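Clekmont Trio: "Willetico" (Judard Records)
Reviewed by Rosaura Condori
February 10, 2022

The second album from the Clekmont Trio was recorded over four days in March of last year, with the three players in one room and no headphones. You can hear that in the first minute. The piano bleeds into the drum mics, the bass is a little lower in the mix than most engineers would allow, and when the group gets quiet you can hear somebody's chair. I liked it right away, and after two weeks with it I still do, with a few complaints that I'll get to.

The lineup is the same as on the debut: piano, bass and drums, with the bassist writing most of the music. He is credited with six of the nine tunes. The pianist brings in two, and the remaining one, "Chávez," is listed as a group piece. It sounds like one. It starts with a brushed pattern on the snare, the bass enters on a single note and stays there for a long time, and the piano doesn't play a full chord until the tune is nearly half over. On the first record the trio tended to fill every space they were given. They leave a lot more alone now.

The title track opens the album and is the closest thing to a conventional swinger. The head is a twelve-bar line with two beats dropped from the last measure, and the drummer has fun leaning on that gap every time it comes around. The piano solo runs five choruses and could have stopped after four. The bass solo is short and very good, mostly in the middle register, with a couple of double stops that I went back to hear again.

"Low Water" is the first ballad. The melody is simple enough to sing after one listen, and the pianist plays it almost straight. He has a light touch and doesn't lean on the pedal. The drummer uses mallets on the toms and nothing else until the last eight bars.

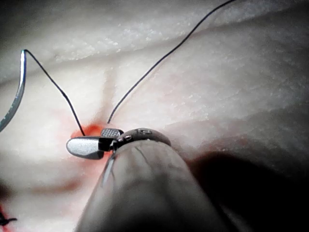
Close view of the instrument, with its gray shaft and silver lower jaw.

"Second Shift" follows, and it's the most difficult piece on the record. The left hand of the piano and the bass share a line in seven while the right hand floats over it in something that feels like four. It took me several plays to find my way around it. The drummer keeps it together with a dry ride cymbal, and his solo near the end is built out of the same seven-beat figure, broken up and moved around the kit. I'd like to hear this one in a club, where they could stretch it out.

The middle of the album sags a bit. "Porch Song" and "Porch Song (Reprise)" are separated by only one tune, and the reprise doesn't add much beyond a slower tempo and a bowed bass. The bowing is in tune and has a nice grainy sound, but the piece fades out before it gets anywhere. A fade on a live-in-the-room date is an odd choice anyway. The tune between them, "Half Day," is a bright waltz by the pianist that owes a good deal to the trio records of the early sixties. It's well played and a little polite.

Things pick up again with "Chávez," which I've already mentioned and which is the best thing on the album. It runs just over nine minutes. The last three of those are a slow build over a pedal point, with the drummer finally switching from brushes to sticks, and the group stops together on an upbeat with no ritard. "County Line" comes next and is fast and loose, a blues in everything but name. The closer, "For the Drive," is piano alone for the first half. The bass and drums come in so softly that I missed their entrance the first time.

The sound is good on speakers and less good on earbuds, where the low end turns cloudy. I also compared the download with the LP. Judard pressed 1000 copies of the vinyl, and mine was flat and quiet except for some light crackle at the start of side two. The LP leaves off the reprise, and I think the album runs better without it. The notes are brief, a paragraph from the bassist and the recording credits, printed in small type on the inner sleeve.

People who know the debut should expect something slower and more open. Anyone new to the group could start with "Chávez" and "Second Shift" and then go back to the beginning. The trio has a handful of club dates planned for March, and the bassist has said that they'll be playing the new book along with a couple of older tunes.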